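Good practice for recording two-arm assembly runs in simulation

By Kanokwan Intarasuk, Tadelus notes. Revised 15 Nov 2025

These are the rules we follow when we record gear assembly runs with two simulated arms. They grew out of the Rungrueang task set, where we had to throw away a lot of runs that could not be compared with each other.

1. Fix the start state

Write down the home pose of both arms and the position range for every part before you record anything. Keep these in one file and give it a version number. If you change a range later, the old runs stay under the old number.

2. Keep both arms inside the work zone

The work zone is the tabletop plus a margin. An arm may leave the tabletop for a moment while the other one is working, but it should not wait out there. Set the margin once for each task. Log every crossing, even short ones – they are hard to find afterwards. 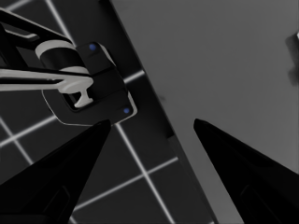
Taras Shevchuk wrote in to say that he treats any crossing as a failed run. On the Cikon tasks he used to allow them, and the operators got into the habit of parking one arm off to the side. He would like the margin to be zero.

We did try zero in April. It flagged too many good runs, so the margin stayed. Use zero if your table is large compared with the reach of the arms.

3. Check the parts before the first grasp

Let the physics settle for 15 frames with the arms still. Then look at the wrist views as well as the main view. A gear may lie flat on the table or rest on another part, and both are fine if your start file allows it. What you do not want is a part sunk into the table or into its neighbor. Reject those and reset. 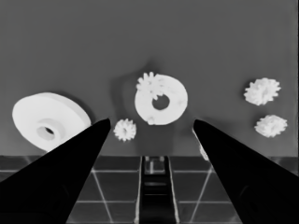 Gears and larger parts on the tabletop, between and beyond the fingertips.

4. Limit the length

Stop a run at 2,000 frames. If the operator has not made a first grasp by frame 600, stop it there and mark it "no start". Do not delete it.

5. Move one arm at a time near stacked parts

When one part rests on another, bring in a single gripper from above with the fingers open. Hold the second arm back until the top part has been lifted clear.
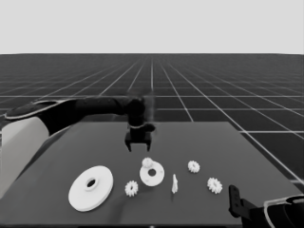 Approach slowly over the last stretch and close the fingers only when the wrist has stopped. Closing on the move tends to push the lower part away, and then the run no longer matches its plan.

6. Label on the same day

The operator labels the run and a second person checks one in 10. Lamai Khunthong keeps the label list, so send new label names to her before using them.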